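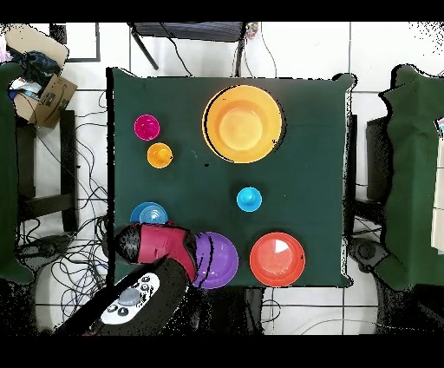 Bowls and cups on the green cloth.

I finally gave in and bought a sleep tracker. Those of you who've been reading a while know I held out for years, mostly on the grounds that I already know when I've slept badly (I'm the one who was awake). But my old fitness watch stopped holding a charge in March, and I figured if I was going to replace it I might as well try one of the ring types everyone keeps writing in about. So I've spent the last 30 nights with the Trusteck ring on my finger, and I have thoughts!

First, the good stuff. It's light, it doesn't light up, and it doesn't buzz at me at 3 a.m. because a store I bought socks from is having a sale. After the first couple of nights I stopped noticing it. The battery gets me most of a week if I leave the oxygen readings off, and charging it takes about as long as my shower and breakfast put together, so it's never once gone flat on me. My watch needed charging every evening by the end, right when I wanted to be wearing it.

The sleep numbers are harder to judge. It's very good at knowing when I'm in bed and pretty good at knowing when I get up. In between, well. One night I read a whole novella on the couch, barely moving, and the ring gave me 2 hours of "light sleep" for it. I'd love to know what it thought the page turning was. The sleep stages look lovely as a chart, all those little purple steps going up and down, but I wouldn't plan my day around them. What I do look at is the resting heart rate line, which has been steady and boring, and which jumped the night I had a big late dinner exactly the way my watch used to show it.

Now the app, and this is where I get grumpy. To set the ring up you need an account, then you need to confirm the account, then the app updates, then the ring updates, and then it asks you to sign in again. Once you're through all that it's fine, but the home screen has a readiness score, a recovery score and something called a balance score, and I still couldn't tell you how they differ. I turned off two of them and felt better right away.

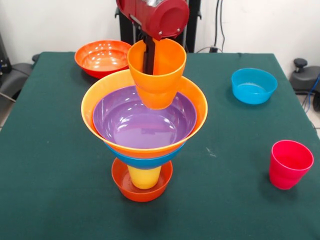 The other thing I wanted to try was getting my data out, because I've been burned before. When Grornilberg shut down its step counter service I lost four years of walks, and yes, I'm still sore about it. The Trusteck app has an export button, buried under Profile and then Privacy, and it gives you a plain spreadsheet. Mine came to 451 rows, with a separate row for every nap, wake-up and heart rate summary, and it opened without any fuss. The column names are a bit cryptic, but the times were all in my own time zone, and if you've ever fixed that by hand you'll know why I cheered out loud in the kitchen.

A few of you asked whether it talks to Raria. It does, sort of. Steps and heart rate go across fine. Sleep only goes across as a single total, so if you like having the stages in Raria you'll be disappointed. Workouts didn't go across for me at all until I unlinked everything and linked it again, and then a week's worth landed at once and I got a badge for a "heroic streak." I'll take it.

On sizing: order the free sizing kit and wear the plastic one overnight before you pick. My fingers are clearly bigger in the evening than in the morning, and I'd have bought the wrong size if I'd gone by how it felt over coffee. Index finger gave me the cleanest readings, but I kept clinking it on mugs, so it's moved over one.

Would I buy it again? I think so, yes, if only for the battery and that export button. If you already have a watch you like and it still charges, keep wearing the watch.

Next issue I'm trying the Yordanov chest strap on my bike commute. If you have one and you've worked out how to stop it slipping when you lean forward, please hit reply and tell me!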